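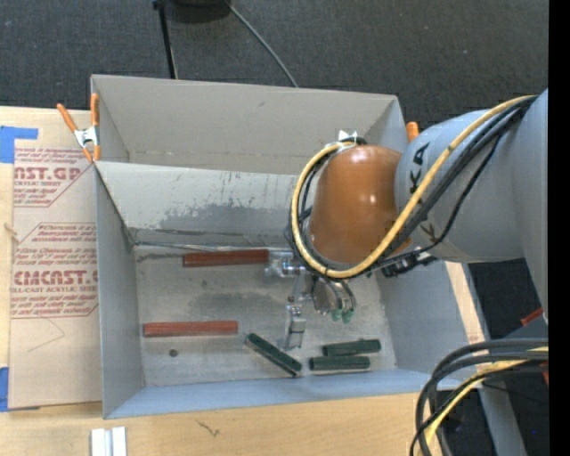

**Week 2: Why do we sort things at all?**

Welcome back! Last time we looked at how the Brurkdale post office lost track of 396 parcels in one November. Today we get to the fun part — queues and sorting.

Some terms to know before Monday:

- *Batch*: items handled together
- *Key*: whatever you sort by (size, color, date)
- *Stable sort*: ties keep their original order

Try this with a deck of cards. Pull out 9, sort by suit, then by number, and watch what happens to the suits. It's such a lovely little surprise the first time!

Read the Maldonado chapter up to page 56. The Prundenberg library case is optional, but I really love it, and we'll come back to it when we get to shelving by author.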